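Ticket: Derkora policy, nightstand station, drawer and puck task
Opened by: Liette Lachance
Date: 25/10/2020
Status: open, but looking very good

Problem as first reported: the policy picks up the white puck without trouble, then stalls when it has to decide whether the drawer needs opening. On the Avier checkpoint it stalled in 27 rollouts, always in the gap between the nightstand and the bed. Fingers closed, arm parked, no error thrown.

What I tried first (no luck):
- Recalibrated both cameras. No change.
- Lowered the gripper speed limit. Same stall, just slower!
- Retrained on the August demos only, 700 episodes. A little worse, if anything.

Then I went back to the Barrientos idea of training the two views separately and merging them late, and wow, this was worth the weekend. The wrist view loses the wall panel above the phone and most of the phone, so it has very little to tell it which phase of the task it is in. The head view keeps the phone and the wall behind it, but it doesn't have the close look at the drawer rail that the wrist camera can get. With early merging the network was leaning on the wrist view nearly all the time. With late merging plus dropout on the wrist stream (one step in 8), the stall is gone in every rollout I have logged so far.

Views from the station, wrist and head:

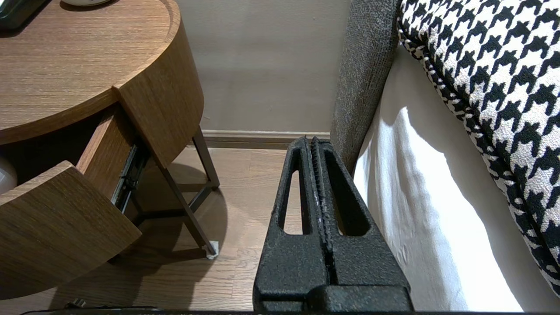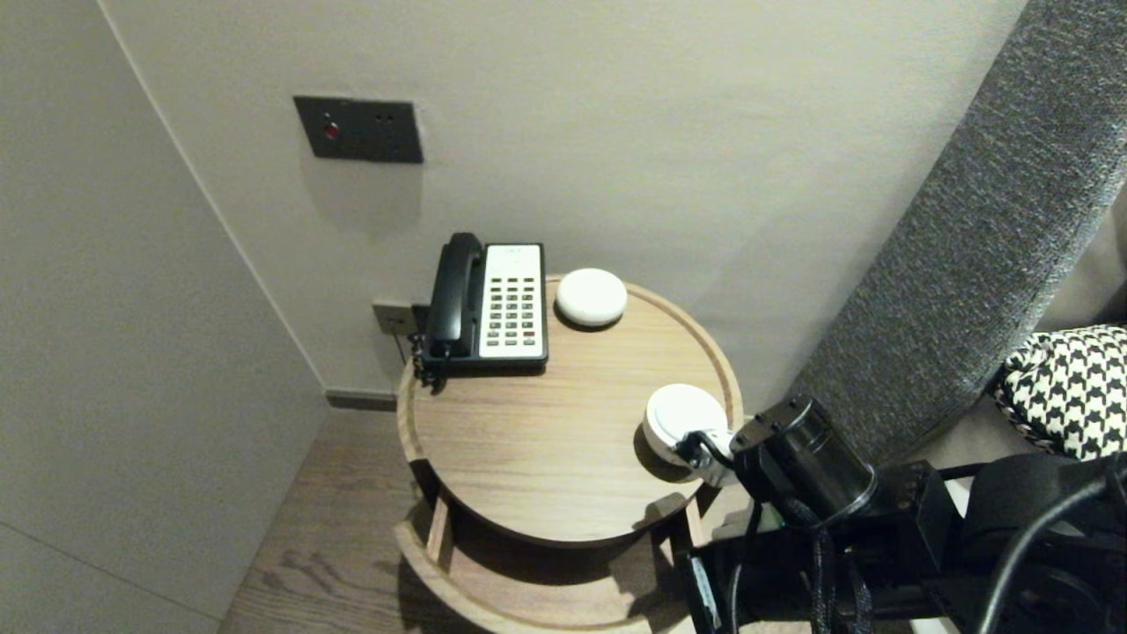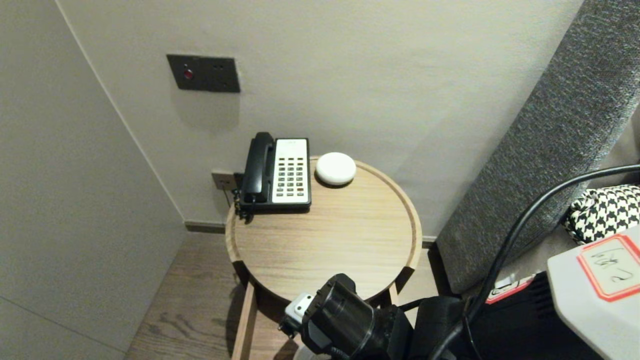
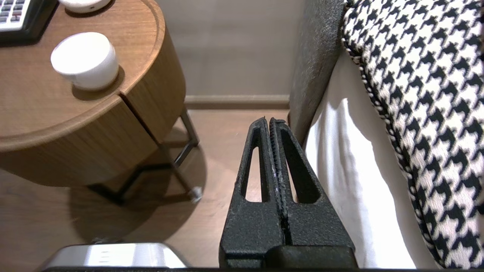
Nightstand station. First and last: wrist camera. Second and third: head camera.

Training set for the new run is 2,949 episodes, all from this station, same labels as before. Config is in the Gruveck folder under late_merge_b. Please don't overwrite late_merge_a, I still want it for the comparison plot.

Still to do:
- Repeat with the dropout turned off, so we know which of the two changes is doing the work. My bet is on the merge, but I'd love to be wrong.
- Drawer-only rollouts, both starting states.
- Check whether the houndstooth pattern matters. It takes up a good part of the wrist view and I haven't tried a plain cover yet.

If anyone has an old Avier log with the attention maps saved, send it over! Mine were written without them.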